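What I Learned at the Pimisine Open Day, and What I Didn't

By Babak Zamani
August 18, 2024

The invitation promised "the future of handwork, live." I have been to enough of these to bring a sandwich. Pimisine rents a long brick-walled floor in Jarngate, and once a year it lets in suppliers, neighbors, a few people from the city and anyone like me who writes about what machines are supposed to do for us. The sign-in sheet was at line 214 when I got to it.

First came the talk. Nima Alipour, who runs the program, had a slide that said 1000 households. That is how many homes the company wants to have a robot in, doing the dishes and folding the towels. The slide had no year on it. I asked which year. He said the team was "focused on quality of data right now," and moved to the next slide, which was a drawing of a kitchen.

What the Work Looks Like

Then we went out on the floor, and I'll admit I liked this part better. The work is done by people. They hold a gripper in the hand, the same sort of gripper the robot will be fitted with one day, and they do ordinary jobs with it while a camera on the tool records. The theory is that if you save enough of these recordings, a machine can be trained to copy them. A good part of the day goes to getting the equipment to agree on where everything is in the room. There are cubes on handles, printed with blocky black-and-white squares, and someone has to hold one up to be looked at. There are headsets and backpacks. Cables run over the floor to a power strip, and I watched my feet.
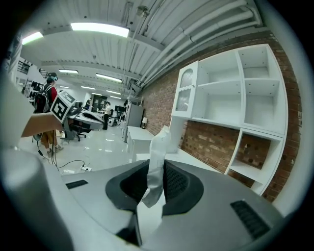 The Number on the Wall

By the coffee there was a sheet of paper with 2540 written on it in marker. Ngozi Akpan, who was showing our group around, explained that this was the count of usable recordings so far. I asked what made one unusable. She gave me a straight answer, the best one I got all afternoon: the tracking drops out, or the person gets in the way of their own camera, or they do the job so oddly that you wouldn't want a machine to learn it. I asked how many had been thrown away. She didn't know and said she would find out. I'd still like to hear.

My trouble with the number is that it measures effort. It tells me people showed up and moved things from one place to another for a long time. I believe that. Whether a robot can now do any of it is a separate question, and it needs a separate number, and that one was not on the wall.

We did see a robot, at the end. It was called Tumura and it was asked to pick up a cup and set it on a shelf. It tried three times. The first two cups went over. The third stayed put and people clapped, me included, I suppose out of relief. Mitra Ansari, a supplier's rep standing next to me, wanted to know if it could do a different cup. The answer was November.

Who Is Doing the Folding

Nima Alipour told us more than once that the robot will take over "the dull stuff." Fine. I fold towels too and would be glad to stop. But between now and that day the dull stuff is being done by people on shifts, with a tool strapped up with sensors, over and over, so that it can be done later by something else. I asked what the shifts pay and was told somebody would email me. I would put that figure in the slides, right beside the 1000 households.

I don't think Pimisine is lying to anyone. The staff on the floor were patient with us and clearly know their jobs. I do think an open day ought to open more than the door. Kiani, the firm across the street, held one last year and handed out its failure rate on a printed card. It was an ugly rate. I came away trusting them a little.

I will go back in November if they'll have me, and I'll bring my own cup.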